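Von: Saoirse Duggan
An: Liste Automatisierung und Robotik
Datum: Donnerstag, 1. November 2018
Betreff: Re: Tag der offenen Tür bei Clamdale, lohnt sich das?

Hallo zusammen,

eine Antwort auf die Frage von letzter Woche. Ich war inzwischen dort.

> Clamdale lädt wieder zum Tag der offenen Tür ein. Auf der Einladung
> steht etwas von Handgreifern und Vorführung zum Mitmachen. Im August
> war ich bei Grorkier, da standen wir zwei Stunden hinter einem
> Schutzzaun und haben einem Palettierer zugeschaut. War von euch jemand
> bei Clamdale und kann sagen, ob man dort mehr zu sehen bekommt? Ich
> müsste dafür einen halben Tag freinehmen. Mich interessiert vor allem,
> wie die Greifbewegungen aufgenommen werden und ob das auch für kleine
> Betriebe in Frage kommt.

Man bekommt mehr zu sehen, allerdings keinen Industrieroboter in Bewegung. Wer wegen großer Arme hinfährt, kann sich den Weg sparen. Der Schwerpunkt liegt bei der Aufnahme: Eine Person führt zwei Greifer von Hand und erledigt damit Aufgaben am Tisch, die Bewegungen werden aufgezeichnet und später zum Anlernen verwendet.

Zum Ablauf. Wir waren in meiner Gruppe 15 Leute, das ist für die Räume die Obergrenze. Zuerst ein Vortrag von einer halben Stunde, der sich zur Hälfte mit der Firmengeschichte befasste. Danach die Vorführung, dann Fragen. Das Projekt heißt intern Jemo und läuft seit dem Frühjahr. Bisher liegen 1293 Aufnahmen vor, davon wurden 141 aussortiert, meistens wegen verlorener Marker oder weil jemand mitten in der Aufgabe abgebrochen hat. Diese Zahlen standen auf der letzten Folie, die Folien sollen noch verschickt werden.

Die Aufgabenliste umfasst derzeit 19 Punkte. Es sind durchweg Sachen aus Büro und Haushalt: einen Hörer abnehmen und auflegen, einen Karton zuklappen, Stifte in einen Becher stellen. Am Telefon sieht man gut, wo es hakt. Der Hörer ist glatt und rund, und mit zwei schmalen Fingern muss man ziemlich genau von der Seite kommen. Für die Auswertung zählt laut Vortrag auch der missglückte Versuch, sofern er vollständig aufgenommen ist.

Ich habe es selbst probiert. Nach einigen Minuten kommt man zurecht, aber die Handgelenke merken es. Ungewohnt ist vor allem, dass man keine Rückmeldung an den Fingerspitzen hat und sich ganz auf die Augen verlassen muss. Ich habe beim Karton dreimal neu angesetzt. Wer sonst mit Zangen oder Pinzetten arbeitet, tut sich vermutlich leichter.

Zur Frage nach kleinen Betrieben: Das wurde in der Fragerunde angesprochen. Die Greifer verkauft Clamdale nicht, man kann sie aber samt Auswertung für eine Woche mieten. Einen Preis wollte man in der Runde nicht nennen, auf Anfrage gibt es ein Angebot. Die Verarbeitung der Aufnahmen übernimmt Coutinho, die Daten verlassen also das eigene Haus. Das sollte man vorher mit der Geschäftsführung klären. Auf die Frage nach einer Variante ohne externen Dienstleister hieß es, daran werde gearbeitet, ein Termin wurde nicht genannt.

Praktisches: Parkplätze gibt es im Hof nur wenige, besser mit dem Bus. Der Eingang liegt auf der Rückseite des Gebäudes. Fotografieren ist erlaubt, Filmen nicht. Für das Mitmachen muss man sich vorher in eine Liste eintragen, die am Empfang ausliegt. Das haben einige zu spät gemerkt und konnten dann nur zuschauen.

Zwei Bilder vom Arbeitsplatz, das erste mit dem Telefon: 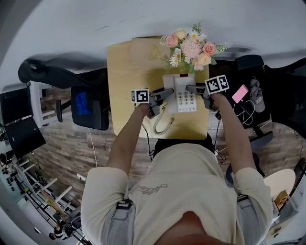
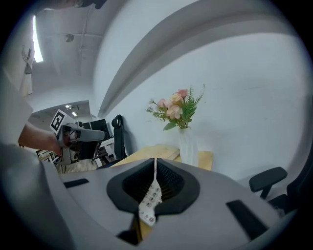
Coutinho schrieb mir gestern auf Nachfrage, die Rohdaten würden nach Abschluss der Auswertung gelöscht, auf Wunsch mit schriftlicher Bestätigung. Eine Aufbewahrung darüber hinaus müsse gesondert vereinbart werden. Für Mietkunden gelte dieselbe Regelung, auch bei einem Probelauf von nur einer Woche.

Wenn mehrere von der Liste Interesse haben, frage ich bei Clamdale nach einem Gruppentermin im neuen Jahr. Bitte direkt an mich, nicht über die Liste.

Gruß
Saoirse Duggan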